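Chapter 7
Gathering Examples

The last chapter treated the training set as something already on disk. This chapter backs up a step and looks at how such a set gets made, using laundry as the running task. A humanoid robot takes cloth items out of a front-loading washing machine and puts them in a basket, and each attempt is stored as one example.
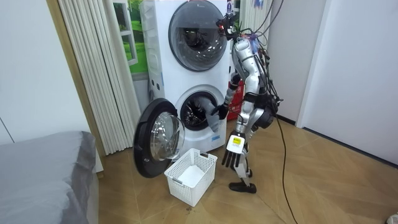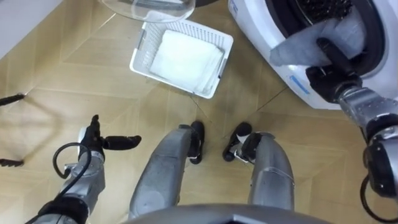
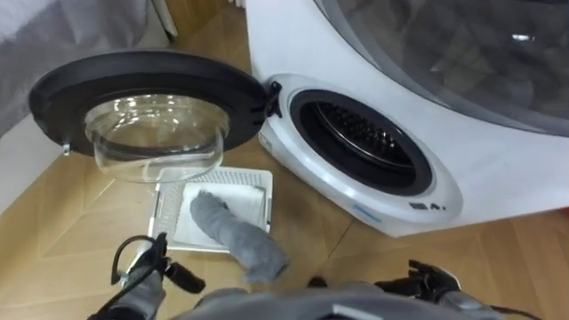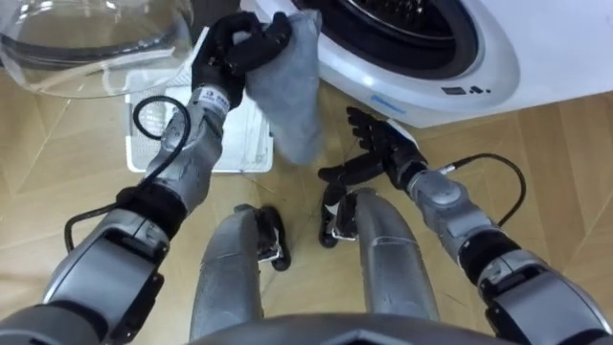
An example, in the sense used here, is a time-ordered record of two things: what the robot sensed and what it was told to do. Camera images and joint positions belong to the first group. Commands to the arms and hands belong to the second. The two must share a clock. If the images lag behind the commands by even a short interval, the system will learn to close its hand at the wrong moment.

We will follow the Rellwood set, gathered in a furnished apartment in Codville. It holds 1,875 examples, of which 90 were set aside for testing before any training began. Section 7.2 explains how those 90 were picked and why picking them later would have been a mistake.

Variety matters more than a large count. A thousand examples that all start with the same sock in the same spot teach very little about socks – they teach one spot. The Rellwood operators therefore changed the starting conditions between attempts: which items were in the drum, how they lay, and where the basket stood.

Failed attempts raise a harder question. A dropped item that is picked up again may be worth keeping, as it shows a recovery. An attempt abandoned halfway usually is not. The rules for sorting them should be written down before the first session, and Section 7.3 gives the ones used in Codville.

Terms to know: example, operator, starting condition, held-out set, recovery.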